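Setting up the small tank, finally

I have been putting this off since February. The old tank in the hallway started weeping at one corner, a little puddle every other morning, and I got tired of folding towels under it. The shrimp and the snails are at Elsa's place for now, in a tub with a sponge filter. She says they are fine. I owe her a cake.

I bought the replacement secondhand from a man in Mostyn for 43 dollars. He threw in a bag of gravel and a heater I don't trust. The drive home took longer than it should have because I would not go over 30 on the back road with glass in the trunk.

Before anything goes in, I clean with white vinegar and a soft cloth, then rinse it twice with plain water. No soap, ever. Paavo used dish soap on his once and lost a whole batch of snails – he still brings it up. For the hard white line near the top I use an old plastic card and patience.
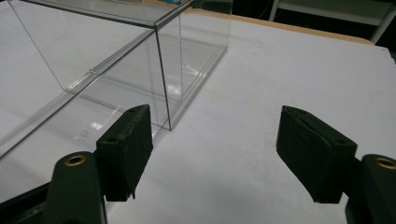

Where a tank goes matters more than what you put in it. Mine has to stay out of the window, or the algae takes over in a week. I had thought about the bookcase, but it leans. For now the glass is on the white table, with plenty of bare tabletop next to it, and I like how clear the panels look against the white. A dark mat goes underneath before I fill it.

The leak test comes next. I fill it halfway, lay dry newspaper along the bottom edges and leave it for 5 days. Niilo says two is enough. He has also replaced a floor. Gravel goes in after that, then the wood, then the plants I ordered from Closau, if they ever ship.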